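Vuvetti Manipulation Software Group
Minutes of the March meeting
Chair: Jomar Malabanan
The meeting opened at 10:05 a.m. The minutes of the previous meeting were approved with one spelling correction.

1. Dish-washing policy
The Chair reported on the two-arm dish-washing task. Training now draws on 1,194 episodes, after the group removed those in which the wrist and head streams were out of step. The Gatchalian planner remains in use for arm-to-arm clearance – no change was requested.

Members discussed whether the perception module can be relied on at close range. The segmentation model treats glare on a white plate as a separate object in some cases, and running water over the sponge lowers its confidence in the grasp. The following views were placed before the meeting.

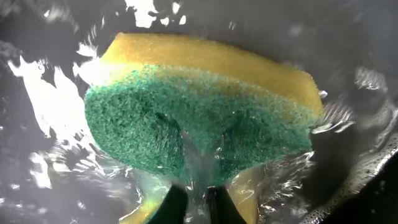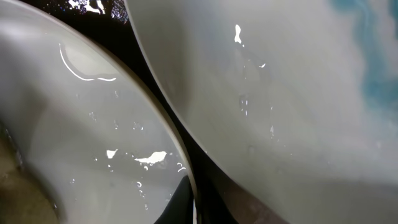
Head view, both arms at the table:

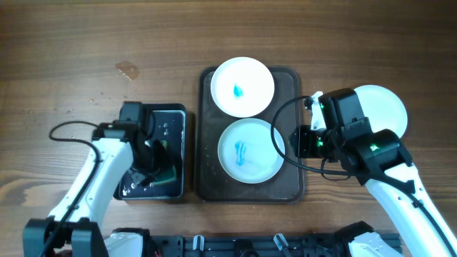
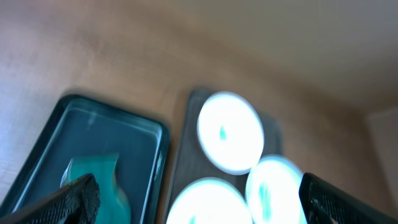 It was agreed that the wrist streams should be given less weight whenever the blur score passes the set limit, with the head view used to hold the plate positions until the score recovers. The Uson team asked that the limit be kept in the configuration file and not in the controller code. Agreed.

A proposal to mask highlights before segmentation was not adopted. The Chair noted that droplets and glare may carry useful information about the surface, and asked for a comparison run first.

2. Labeling tool
Ellent has delivered the revised labeling tool. It loads all 1,761 clips in the shared set, but contact labels are lost when a clip is split. The defect has been logged. Labeling of split clips is suspended until a fix is received.

3. Controller timing
The control loop missed its deadline five times during the overnight test. Logging to disk is the suspected cause. Logging will be moved to a separate process and the test repeated.

4. Other business
The request for a second workstation was carried over to the next meeting.

The meeting closed at 11:20 a.m.

Comments (3)

rlt_dev
Is the blur score computed per camera or on the pair? Item 1 can be read either way.

J. Malabanan
Per camera. I will have the wording corrected.

plannerdesk
Please add the defect number to item 2 when the minutes are reissued.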